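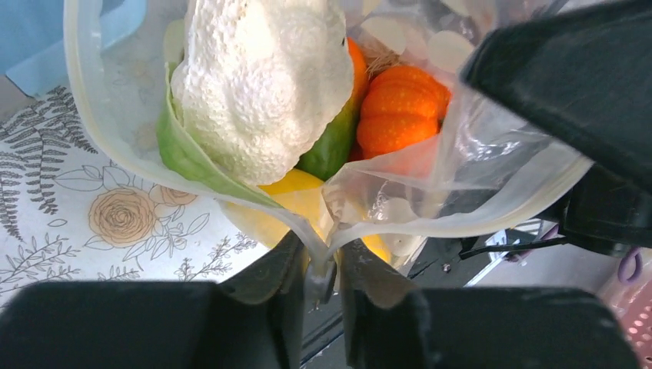

Mamance Display Lending
Working Group on Small Sets and Storage
Minutes of the meeting held February 26, 2025, Moussa Building, ground floor meeting room

Present: Maya Azar (chair), Jad Abou Jaoude, Tímea Csonka, Fares Ghanem (minutes)
Apologies: Mayuree Nuchit (sent written comments on items 3 and 5)

1. Minutes of the previous meeting

Approved with one correction. Under "Shelving," the bottom shelf was recorded as reserved for baskets. It is reserved for baskets and folded cloths. Fares Ghanem to correct the filed copy.

2. Matters arising

2.1 Labels. The second batch of labels from Oritz has arrived. Adhesion on smooth plastic is acceptable. Adhesion on frosted or crinkled plastic is poor at the corners. Labels will go on the flat part of the bag, below the zip, and will be pressed down with a card before the bag is filled. Bags already labeled above the zip do not need to be redone unless the label is lifting.

2.2 Returns shelf. The returns shelf and the ready shelf are still being confused. Jad Abou Jaoude has moved the returns shelf to the left of the door and put a strip of tape along its front edge. No further action.

2.3 Flusard. The inventory sheet in Flusard now accepts a set code and a piece code in the same row. Old rows have a set code only. Tímea Csonka is filling in piece codes as sets come back and does not plan to pull sets off the shelf for this. Agreed.

3. Inventory of produce pieces

3.1 Result. The produce list shows 400 pieces. The count found 369. The count covered the ready shelf, the returns shelf and the overflow crate. It did not cover sets out on loan to the two schools, which are on a separate list.

3.2 Discussion. Jad Abou Jaoude considered that most of the gap comes from loose leaves and stalks, which were entered as separate pieces when the list was first made and have since been attached to something else or thrown out. Maya Azar noted that the same explanation was given at the last count and was not checked. Fares Ghanem had compared the rows for the fall set only. In that set the shortfall was made up of leaves and one gourd.

3.3 Written comment from Mayuree Nuchit, read by the chair: the list should record only pieces that a borrower would miss. A leaf that can be separated from its vegetable should be listed under the vegetable. Straw and other dry filler should not be listed at all.

3.4 Decision. The written comment was adopted. Leaves become part of the parent piece. Filler comes off the list. The remaining rows will be checked again in March, and whatever is still missing then will be written off.

4. Packing of mixed vegetable sets

4.1 Present practice. Mixed vegetables are packed in clear zip-top bags, one set to a bag, with no divider. Cauliflower, pumpkin and the green and yellow pieces go in together. Clear bags were kept after the comparison last year with drawstring cloth bags, in which the contents could not be checked without emptying them.

4.2 Problems reported.

Bags are overfilled. When the zip is forced over a hard piece it opens again at one end, usually in transit. Two sets were returned with the zip split from the film.

The rough surface of the cauliflower pieces picks up straw. The straw then sheds onto the cloth wherever the bag is emptied, and into the zip track when it is closed.

Pumpkins are being packed last, on top. A pumpkin packed on top leaves a gap under it and the bag will not lie flat.

4.3 Procedure. The following was agreed, for use from the next loan onward.

a) Shake out or brush off each piece over the bin before packing.
b) Put the pumpkin in first, on its base, against one side.
c) Put the cauliflower beside it with the leaf turned in under the head.
d) Fill in with peppers and other smooth pieces.
e) Straw goes in its own small bag. The small bag may travel inside the large one.
f) Run a finger along the zip track before closing. Close from one end, pressing the air out through the last inch.
g) If the zip closes only when forced, take one piece out and use a second bag. Write "1 of 2" and "2 of 2" on the labels.

4.4 Tímea Csonka asked for the order in (b) and (c) to be advisory. Returned bags are packed by the borrowers, and she did not want a bag rejected at the counter because the pieces were in the wrong order. Agreed. Steps (a), (e), (f) and (g) are required for bags leaving the store. Steps (b), (c) and (d) are recommended.

4.5 Bag stock. There are nearly 2000 of the small size and very few of the large. Jad Abou Jaoude to order 600 large from Oritz, in the heavier film if the price difference is small. The thin film is not to be ordered again. Small bags will be used for straw, for spare labels, and for anything else that fits. Fares Ghanem asked how the small stock had become so large. It was ordered twice.

5. Table layout for unpacking and checking

5.1 The layout on trial uses the gray leaf-print tablecloth with the light blue basket placed in the middle. The dark gray square baseplate stays on the table. The cloth should be pulled flat before anything is put on it. Folds under the basket cause it to rock and small pieces lean against the side and fall over.

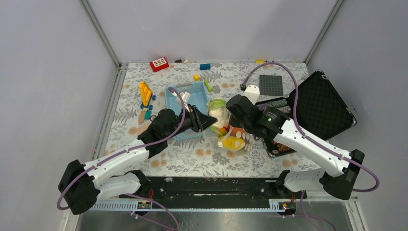 Mayuree Nuchit had written that the basket is the wrong container for checking small pieces, whatever it is like for carrying them, and that thin stalks catch in slotted sides and are bent when pulled free. She would prefer a shallow tray with closed sides and a light-colored base. If the basket is kept, she asked that it be lined.

5.2 Discussion. Maya Azar agreed about the stalks but did not want a tray, as the trays in the store do not stack with the baskets and would need their own shelf. Jad Abou Jaoude suggested lining the basket with a cut piece of non-slip mat. Tímea Csonka said the mat holds dust and would need washing along with the cloths. A folded paper towel was proposed as a temporary lining and accepted without enthusiasm.

5.3 Cloth. The printed cloth was discussed at some length. Against it: small orange or gray items are harder to pick out on a pattern of leaves and flowers than on a plain surface, and a dropped leaf can be missed. For it: it is already hemmed, it washes well, and it does not show marks. A plain white cloth was tried before and was stained within a week. No decision. Fares Ghanem will look through the cloth shelf for a plain mid-gray and bring it to the next meeting with its measurements.

5.4 Position of the basket. It was agreed that the basket stays in the middle. Placing it at one end was considered and dropped, because the person at the other end then has to reach across the checked pieces.

5.5 Checking order. Empty the bag completely. Look into the bottom corners of the bag. Check each piece against the printed list and move it into the basket. Pieces with damage go beside the basket and are dealt with at the end. The list is signed after the bag has been refilled and closed. Signing the list before refilling has led to at least two sets going out short, including the one raised under item 6.

6. Complaint regarding a short set

6.1 A borrower reported that a mixed set arrived without its yellow piece. The signed list showed the set as complete. The piece was later found in the overflow crate.

6.2 The borrower has been sent the piece and an apology. The loan period was extended at no charge. The borrower has not replied.

6.3 Maya Azar asked for the overflow crate to be emptied and sorted before the March count, and for it to be kept empty afterward. Jad Abou Jaoude said it could be emptied but that it would fill again unless there was another place for pieces with no set. A single lidded box marked "No set" will be tried on the returns shelf. It will be gone through at each meeting of the group.

7. Cleaning

7.1 Pieces with smooth skin may be wiped with a damp cloth and dried at once. Rough pieces are to be brushed with the soft brush only. Detergent is not to be used on painted surfaces. One pumpkin has lost color along its ridges and has been moved to the school set, where this matters less.

7.2 Bags may be reused if the film is clear enough to read a label through and the zip holds along its full length. Fares Ghanem proposed a test: close the bag with air in it and press. Adopted.

7.3 The soft brush is missing. Tímea Csonka to buy another, with a cord so that it can be hung up.

8. Actions

Fares Ghanem: correct previous minutes; find plain gray cloth; print the packing procedure and fix it next to the bag drawer.
Jad Abou Jaoude: order large bags; empty overflow crate; set up "No set" box.
Tímea Csonka: continue piece codes in Flusard; merge leaf rows into parent rows; buy brush.
Mayuree Nuchit: confirm which tray she had in mind and whether it is still made.
Maya Azar: arrange the March count.

9. Any other business

The drawer under the label printer sticks. It has been reported to the building office.

Next meeting in March, same room, after the count.

Shared 4 times
2 comments

Related items
Packing procedure for mixed sets (draft)
Minutes: Shelving and returns
Cloth care: washing and folding
Flusard inventory sheet: how to enter a piece code
Borrower checklist for returned bags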